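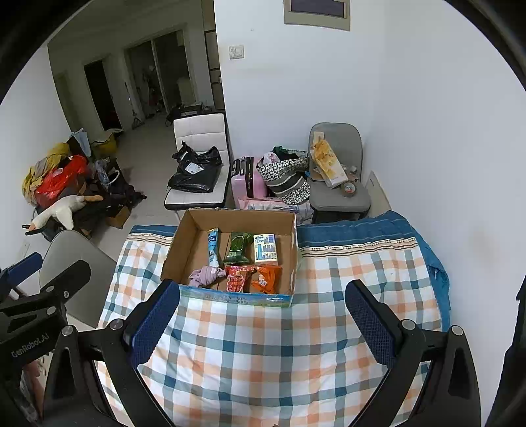 Chapter 3
Packing Small Mixed Goods

Most of the packing done in a household, a school office or a small shop is mixed packing. The things going into the box were not made to go together. Some are stiff and some are soft, some keep their shape and some take whatever shape is left to them. A carton of twelve identical jars can be planned on paper. A carton holding packets, a pouch and a piece of cloth has to be planned on the table.

This chapter covers small open cartons packed by hand, with one layer of goods. Deeper cartons and stacked layers are taken up in Chapter 4. You should already know how to choose a carton and tape its base, as covered in Chapter 2.

3.1 The Work Surface

Any table will do if it stands steady and is the right height for the packer. A table at home may have a cloth on it, and the cloth can stay as long as it does not slide. Set the carton toward the far side and keep the near side clear. The clear space is where each item rests for a moment before it goes in, and where it returns if it does not fit.

Leave the flaps open and folded back. A flap that keeps falling inward slows the work and catches on soft wrappers.

3.2 Rows

In a single layer, goods are usually set in rows running across the carton. Two rows of three is a common plan for six small packs. Fill the back row first, working from one side to the other, and then fill the front. A packer who starts at the front must reach over finished work to get to the back.

Long, narrow packets may be stood up along a wall if they are too long to lie flat. Flat rectangular packs go beside them, printed face up where possible, so that the contents can be checked without lifting anything out. Crumpled or loosely filled packages are best placed in the front row, where they can be pressed down and adjusted last.

3.3 Cloth and Other Soft Goods

A cloth may be folded, rolled or knotted. Folding takes the least height. Knotting is quick and keeps the cloth in one bundle, but the bundle is uneven and tends to need a corner to itself. Either way, put the cloth where it can fill a gap. It will also keep a stiffer neighbor from shifting.

Khôi Đàm, who trained packers at the Darnley depot, had beginners pack the same six items three times, moving only the cloth. The differences in how the other items settled were easy to see and needed little explanation.

3.4 Reused Cartons

Printed cartons are often used a second time. The old printing on the outside does no harm if the box stays in the building. If it is to be shipped, cover or cross out any old address and put the new label on a plain area. Check the corners and the base before reuse, and discard any carton that has gone soft.

Terms to learn in this chapter: mixed packing, work surface, row plan, soft fill, second-use carton.

Grelulberg Press, Sutter Office | Contact: Lorraine Naylor, Permissions | Copyright 2019. All rights reserved. | Back to top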